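The toy library on Londell Street is moving, and I have opinions.

If you haven't heard yet, the branch that's been lending out toys and board games from the back half of the old Drukport print shop is packing up in May and heading four blocks over, to the ground floor of the Ostia building. Same hours, same membership card, more windows. The notice went up by the front desk last week, and I've been asked about it so many times at school pickup that I figured I'd better go and get the facts for the newsletter.

So I went over at 3 in the afternoon, which was a mistake, because that's when every kid in the neighborhood gets there too. I waited behind a boy returning a marble run in a pillowcase (it was all there, they checked) and then got a good long chat at the desk.

The short version is that the lease is up and the print shop wants its space back. There's no feud. The shop has let the library use those rooms for years at a rent that was more like a handshake, and now it has a big order of school workbooks coming and needs somewhere to stack paper. The library had a few months' warning and used them well. The Ostia space used to be a shoe store, so there's already shelving along two walls and a long low bench where people tried on boots. The bench is staying! I'm very happy about the bench. Anyone who has tried to get a toddler into a snowsuit while standing in that hallway at the print shop will be happy about it too.

Now, the numbers, as they were given to me. The collection stands at 2,000 items, and that counts a puzzle as one item and a box of train track as one item, so you can imagine what it's like to carry. There are 200 member families. Yearly dues are staying at 30 dollars, which I asked about twice to be sure, and you still get to take home 3 things at a time. If you want a fourth you have to talk somebody into it, and I've never managed.

What's changing is the closing. The library will stop lending for the last stretch of the month so everything can be sorted, cleaned and boxed. Anything you have at home when that starts, you just keep until the new place opens. No late fees, no phone calls. They'd rather you hang on to that giant floor puzzle than bring it back, and I have never felt so useful for being behind on my returns.

They're also using the move to go through the whole collection, and this is where I got pulled in, since I said something like "oh, that sounds fun" and was handed a pencil. It is kind of fun! Every single thing comes off the shelf and gets looked at. Is it complete, is it cracked, does anyone ever borrow it. Games missing a die get a new die. Games missing half the cards go in the giveaway pile for craft projects. The dress-up clothes all get washed, which I'm told takes longer than the rest put together.

The part that surprised me is how well the oldest and plainest stuff has held up. Stacking rings, nesting cups, wooden beads, the blocks with holes where you match the peg to the opening. Those have been going in and out the door for as long as the library's been around and they look fine. The battery toys are another story. There's a whole shelf of things that used to sing. I tried a plastic farm with a barn door that's supposed to moo, and it made a noise like a garage door opening in the rain, and then it wouldn't stop, and I had to put it under a coat.

I asked which toys have the longest waiting list and guessed it would be the train sets. Wrong! It's the peg and shape boards, followed by a certain cooperative board game about a lighthouse that I've been trying to get hold of since before the holidays. Parents of one-year-olds swap the peg boards back and forth all winter. My own two went through that stage so hard that we had the same one out three times in a row, and I can still hear it hitting the kitchen floor.

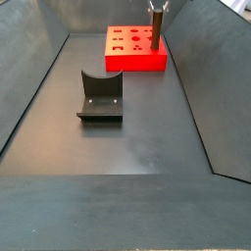
*A peg and a red block with shaped holes in the top.*

The new space will have a proper play corner, and that's the thing I'm most excited about. Right now you borrow on faith. You pick something off the shelf, lug it home, and find out in the first five minutes whether your kid cares. At Ostia there'll be a rug and a low table so you can try things before you sign for them. There'll also be a Piątek cabinet for the puzzles, one of those tall ones with shallow drawers that the print shop used for type and is giving the library as a going-away present. I pulled out one of the drawers and it slid like butter. It weighs as much as a car, so I hope somebody has measured the doorway.

A few people have asked me about parking. It's not great. There are a couple of spots in front and then you're circling. The bus stops right across the street though, and the alley behind the building is fine for a quick drop-off if you're bringing back something big. Strollers can come in the front, where there's a ramp, a gentle one, no bump at the bottom. Inside there's room to leave a double stroller without blocking anybody, and I can't say that about the current place, where I once had to back out the whole length of the hallway while a man with a play kitchen waited for me very politely.

Could they use help? Yes, lots. Boxes most of all, the sturdy kind with lids, and clean ones, please, no banana boxes with the holes in the bottom (little pieces fall right through). Zip bags in any size. If you've got a hand truck you can lend for the move, they'd love it. And if you have an hour to sit and count puzzle pieces, there's a table for that in the afternoons, and there's coffee, and it's a lot more relaxing than it sounds. I did a lighthouse, a tractor and most of a coral reef. The coral reef is missing a piece of orange fish, so if you've borrowed it recently, would you look under your couch?

The sorting will also leave some things to give away. Duplicates, mostly, and toys that are fine but don't go out much anymore. Those will be on a table outside the print shop on the last day before the closing, free to members and anyone else walking by. I've already got my eye on a set of wooden dominoes with animals on them, so please don't get there before me.

The opening date for the new place isn't set. They're waiting on the floor, which has to be patched where the old shoe counter was bolted down, and on a sign. I'll put it in here the minute I hear. In the meantime the desk at the print shop is still open its usual hours, and the list for the lighthouse game is on the clipboard by the door. I'm next on it.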